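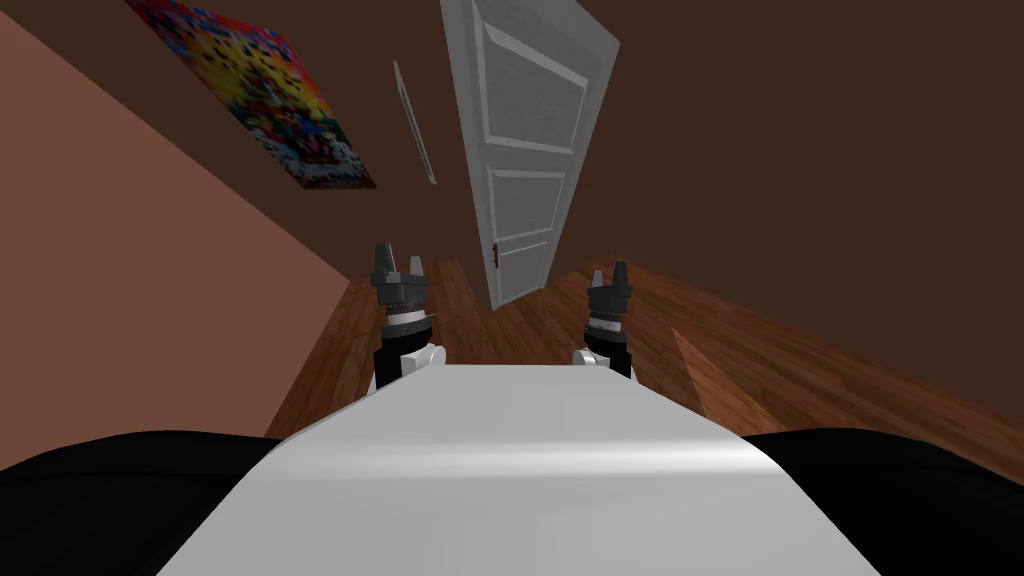 Section 4: Teaching the Door Run in the Simulator

Before the Nokness goes anywhere near a real hallway, you're going to walk it through a door on your screen. I write these guides for Ondow, and I also worked the supply desk at our Gasdale building before we had any robots, so I've pushed a lot of carts through a lot of doors. This is the part of the setup I like best!

Start here even if you've used the older Thongdee software. The menus look the same, but the door routine got a full rewrite in January.

1. Open the practice room and choose Robot View. You'll be looking forward over the robot's own chest, with an arm on each side and the paneled door ahead. The door looks wide at the top and skinny at the bottom from up here. Give yourself a few minutes to get used to it.

2. Check that both grippers are open and empty. If one is closed, press Release and wait for the beep.

3. Find the handle. It's the small dark upright piece on the left edge of the door, and it stands out fine against the pale gray-white. Click it once to set it as the target.

Note: Don't click the door panels. The robot will take that as "push here," and you'll have to clear the target and go back to step 2.

4. Pick which arm does the work. I use the left for a handle on the left, but try both and see what your simulator likes.

5. Set approach speed to 3. The scale goes up to 16, and I know, it's tempting. Leave it.

6. Press Run and keep your hand near the Pause key the whole time.

7. Save the run if you're happy with it, then repeat until you have 13 saved runs. The system won't let you move on to the real robot with fewer.

CAUTION: A good run on the screen doesn't clear the robot for the floor. Finish the walk-through in Section 5 with a second person standing at the emergency stop.

What this changes for your crew

Okay, this isn't a button to press, but please read it before you schedule anybody. On my old desk, a delivery shift meant walking all day. Now whoever has the robot spends the first part of the shift sitting down, checking saved runs and fixing the bad ones (my feet were thrilled, my back took some convincing). That's real work, so put it on the schedule as real work. Don't squeeze it into somebody's lunch.

Let the people who know the building do the teaching, too. They know which doors stick and which ones swing back at you, and they'll want a say in where the robot goes.

Note: Each operator needs a separate login. Shared logins mix up the saved runs, and sorting them out afterward takes forever.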